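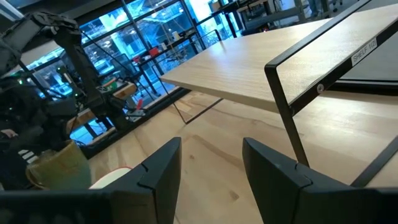

第833号 2ページ

日曜日の棚

棚が欲しい、と思ったのは朝の七時だった。歯を磨きながら、泡だらけの口で「棚だ!」と言ったのを覚えている。大きな本棚ではない。テーブルの上にちょこんと立って、器をひとつかふたつ、少しだけ高いところに持ち上げてくれる、あの小さな棚だ。

引っ越してきてからずっと、わたしのテーブルは平らだった。テーブルなのだから当たり前なのだけれど、平らなところに物を置くと、物はみんな同じ背丈の地面に立つことになる。マグも、塩の瓶も、読みかけの本も、郵便局の不在票も、みんな地べたの住人だ。そこへ一枚、板が浮かんだらどうだろう。二階ができる。二階ができたら、誰をそこに住まわせるか考えなくてはならない。考えただけで胸がどきどきして、わたしは口をゆすぐのもそこそこに上着を着た。

ブレルトヴィルの駅前から坂をのぼりきったところに、アホネンという道具屋がある。金物と木の物ばかり置いていて、釘は量り売り、蝶番は壁いっぱいに掛かっていて、床はいつも木屑のいい匂いがする。日曜は午前しか開いていない。わたしは坂を小走りにのぼり、息を切らして戸を押した。

「棚をください。小さいのを」

店の女主人は、わたしの両手の幅を見た。わたしは知らないうちに、手で棚の大きさを作っていたのだ。

「黒い金物の脚と、板だけ明るいのがあるけど」

それです、とわたしは見もしないで言った。見ていないのに、もうそれしかないという気がした。女主人は奥へ引っこみ、しばらく何かをどかす音がして、それから薄い包みを抱えて出てきた。

「組み立ては自分でね。ねじは最後まで締めないこと。全部はめてから、順ぐりに締めるの。先にひとつだけぎゅっとやると、あとが泣くよ」

あとが泣く。なんてすてきな言い方だろう! わたしは帰り道じゅう、その言葉を口の中で転がしていた。

テーブルの上に部品を並べると、それだけでもう祭りだった。黒い平たい金具は、指で弾くと低く澄んだ音がした。板はすべすべで、斜めに光が当たると木目が水の流れのように浮いてくる。わたしは板の表と裏を何度もひっくり返した。どちらもよかった。どちらも捨てがたかった。結局、木目の細かいほうを下にして、すぐにやっぱり上にした。木目は板の顔だ。顔は天井のほうを見ていたいだろう。

それからねじを回した。ゆるく、ゆるく、と唱えながら。途中で一本、床に転がって冷蔵庫の下に入りかけたのを、片足で止めたときなど、自分で自分に拍手をしたくらいだ。全部はめて、順ぐりに締めた。どこも泣かなかった。手を離すと、棚は立っていた。立っている! 押してみても揺れない。顔を横にしてテーブルに頬をつけ、板の下から向こうの窓を覗いた。窓は低く横長に切りとられて、知らない町の窓みたいだった。

さて、二階に誰を住まわせるか。

まずマグを試した。菱形としずくの模様がくりかえす、白と灰色のマグで、わたしはこれで毎朝コーヒーを飲む。棚にのせると、なるほど立派だった。立派すぎた。朝の寝ぼけた手で取るには、ちょっとかしこまっている。マグには地面がいい。手の届くところにいて、取っ手をこちらに向けていてくれるのが、マグというものだ。

次に赤いカップ。これは祖母の家から来た。祖母はブラークソープの海べりに住んでいて、赤い物なら何でも好きだった。長靴も、やかんも、玄関の戸も赤かった。嵐の翌朝、赤い戸が砂まみれになって、祖母がそれを鼻歌まじりに洗っているのを、わたしは赤いカップで甘いミルクを飲みながら見ていた。カップを板の上にのせると、火がともったようだった。きれいだ。きれいだけれど、カップは下におりたがっているように見えた。祖母は高いところが苦手だったのだ。梯子にのぼるのはいつもわたしの役目だった。
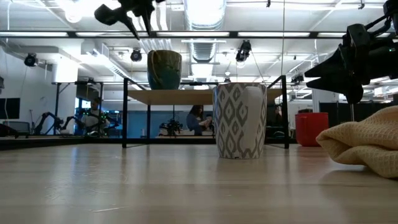 というわけで、最後に残ったのが壺だった。深い青緑の、口のまわりからオリーブがかった黄色の釉薬が垂れている、あの壺だ。

これを手に入れたのは、ホルナリという窯の、年に一度の蔵出しの日だった。雨がひどくて、客はわたしのほかに二人しかおらず、窯の人はもう売る気をなくして犬の耳を掻いていた。棚の隅にあったその壺を、わたしは三度通りすぎた。三度目に、釉薬の垂れたところが、雨の窓を伝うしずくとそっくり同じ速さで流れているような気がしたのだ。もちろん釉薬は動かない。けれど、垂れるのをやめたばかり、という顔をしていた。わたしは傘を店に忘れて、壺だけ抱えて帰った。

それなのに、うちに来てからの壺は不遇だった。床に置けば蹴りそうになるし、窓辺ではカーテンが頭を撫でる。流しの横では菜箸を立てられかけた。悪かったと思う。あれは菜箸を立てる壺ではない。

両手で持ち上げて、板の左のほうへ、そっとおろした。

こつん、と鳴った。

わたしは一歩さがった。もう一歩さがって、椅子にぶつかり、そのまま椅子に座った。壺が、いた。いままでどこに置いても「置いてある」だけだった壺が、はじめて「いる」という感じになったのだ。明るい板の上で、青緑が一段濃くなっていた。口もとの黄色が、垂れて、止まって、またこれから垂れようとしている。どうして真ん中でなく左なのかと聞かれても困る。手がそこにおろしたのだ。右に空いたところがあって、その空いたところまで含めて、いい眺めだった。

うれしくなって、下の住人たちの引っ越しも始めた。マグは手前に。赤いカップはそのうしろ、少し離して。近すぎると喋りすぎるし、遠すぎると寂しがる。それから引き出しを開けて、生成りのワッフル織りの布を出した。たたんで置いてみたら、ホテルの人みたいによそよそしかったので、一度広げて、くしゃっとやって、テーブルの右のほうへ放った。放ったままの形がいちばんよかった。直そうとして伸ばしかけた手を、わたしはもう片方の手でつかまえた。

気がつくと昼をとうに過ぎていた。朝から何も食べていない。湯を沸かし、パンを焼き、バターを厚く塗った。パンを持って戻ってくると、テーブルの上に町があった。ほんとうに町だった。黒い脚が門のように立っていて、門の手前が広場、布は丘で、丘のふもとに赤い家がある。二階には、緑の塔。わたしはその町のはずれの、何もない平野にパンの皿を置いた。平野はそれでちょうどよく埋まった。

夕方になって、呼び鈴が鳴った。隣の部屋の女の子で、手に封筒を持っていた。うちの郵便が向こうに入っていたらしい。女の子は封筒を渡しながら、わたしの脇からテーブルのほうを覗いた。

「あれ、なに」

「棚だよ。今日できたの」

「下に入ってもいい?」

「あなたは入れないと思うな」

「指なら入れる」

それはそのとおりだった。女の子は靴を脱いであがってくると、人差し指と中指を脚にして、広場をとことこ歩きはじめた。赤い家の前で止まり、おじぎをした。丘をのぼり、転げ落ち、また起きあがった。門をくぐるときは、ちゃんと指の頭を低くした。そして板の下の薄暗いところで立ちどまって、しばらく出てこなかった。

「どうしたの」

「雨やどり」

わたしは壺を見上げた。椅子に座っていたので、ほんとうに見上げる格好になった。口のまわりの黄色いしずくが、電灯に光っていた。

「上で降ってるのか」

「うん。すごく降ってる。でもここは平気」

わたしも右手の指を二本立てて、広場を走った。丘を回り、マグの取っ手をくぐろうとして、太くてつかえ、しかたなく外を回って、門の下に飛びこんだ。女の子の指が、奥へ少し詰めてくれた。

「コーヒーの匂いがする」と女の子が言った。

「となりの塔は喫茶店なんだ。菱形の模様のほう」

「何時まで?」

「今日は夜まで開いてるよ」

じゃあ雨がやんだら行く、と女の子は言って、指を組みかえて座りなおした。わたしも隣に座った。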